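The green crates had been under the window since October, and Tobiloba Ibrahim had stepped around them so many times that her feet did it without asking. They had come from the old shop, back when her uncle still thought Drallari would sell soup as well as bread, and she had promised him - warmly, and more than once - that she would sort through them when she had a free morning.

Well, now she had one. She put the kettle on, pushed up her sleeves, and then stood there a good long while with her tea, looking at the plastic bags with their red printing and thinking how fond he had been of saving every bag that ever came through the door.
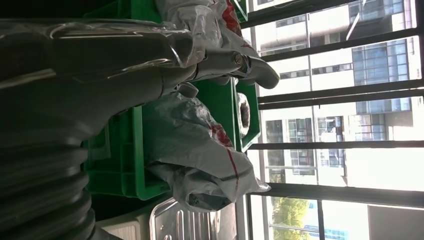
"Start with the easy one," said Tianyou from the stairs, and she laughed, as he had never in his life started with the easy one.

"The tray stays," she told him. "I don't care what else goes, I'm baking on that tray."

He came down and sat on the bottom step, and she handed him the other half of her bun, and they talked about her uncle until the tea was cold.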